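Notes for Unit 3: Pattern, Ornament and the Trouble with Zigzags

Course: Looking at Everyday Surfaces
Instructor: Themis Kourkoulas
Reading due 15th May

Please bring these notes to class. Last term a good many copies were found in the recycling bin outside the lecture hall, still warm from the printer.

1. What we mean by a repeat

A repeat is the smallest piece of a pattern that can be slid along to make the whole thing. Wallpaper hangers care about it a great deal, and so should you, at least until the final. If the repeat is tall, you waste paper at every ceiling. If it is short, you waste less paper but you get to match it more often, usually from the top of a ladder.

Stripes are the forgiving case. Checks are less so. Chevrons are the pattern people choose in the store and regret at the first corner, where the zig has to meet the zag and the wall turns out to have been built by an optimist. 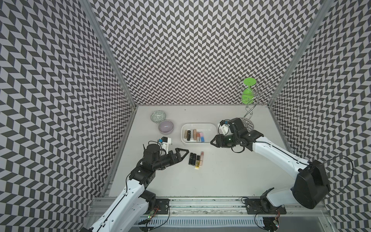
Page 3

A chevron has points, and points pull the eye. Put it on one wall and the room seems to lean. Put it on walls that face each other and the lines start to argue over where the middle is. Dexter Benavides, whose essay is in your packet, calls this "the herding effect" and spends eleven paragraphs on it. You may skim the last six.

Keep chevron and herringbone apart in your papers. In a chevron the ends meet in a clean point. In a herringbone the end of one block butts against the side of the next, so the line looks broken. I mark this error every term and expect to be buried with my red pen.

2. Color and contrast

Gray and white is the polite version. The same zigzag in full black and white is louder, and from across a room it can seem to shimmer. Sample books are no help here, as a swatch the size of a playing card will make nearly anything look reasonable. Faraji Were's advice is to tape up a whole sheet and live with it through one head cold.

The Lunemero pattern book (on reserve, do not write in it, someone already has) sorts its zigzags by how far apart the points are. Wide ones read as shapes. Narrow ones blur into texture and are much kinder to a guest with a hangover. Plate 300 is the one to study. Plate 1516 is the same design printed sideways, and the editors seem not to have noticed.

3. Patterns in shiny things

A flat mirror gives a pattern back more or less as it found it. A curved one does not. Straight lines bend, even spacing bunches up toward the rim, and a stern row of zigzags goes soft. Teapots do this, faucets do this, and so does any polished stand left near a busy wall. Painters of still life used it to show off, and some used it to slip themselves into the picture, very small, on the side of a jug.

For your sketchbook, find one curved shiny object and draw only what it reflects. Leave out the object. Most of you will draw the object anyway. Štěpánka Hrubý did this exercise with a soup ladle every morning in August and reports that she now dislikes soup.
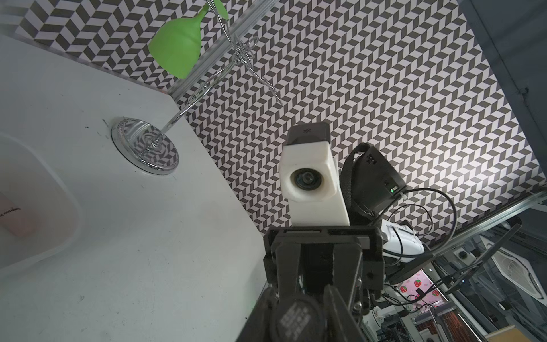
4. Plain surfaces

Every pattern needs somewhere to stop. A plain white top next to a busy wall gives the eye a place to sit down, which is why cafés with loud tiles tend to have dull tables. The cost is that plain white shows every scuff. Pattern hides dirt, and a good deal of the history of ornament could be filed under that heading if the people writing it had ever done any cleaning.

Evaristo Quezada takes the other side. In his chapter on kitchen floors he says that a worn plain surface tells you where people stood and is therefore worth more than a fresh one. He does not say who mopped it.

Terms to know: repeat, drop match, straight match, chevron, herringbone, ground, figure.

For next time: read Quezada to the end of the chapter and finish the reflection drawing. The long Cadent article on floor tile is optional, and has been optional for years without anyone testing the point. Sketchbooks go in the box by the door. The other box is for lost umbrellas.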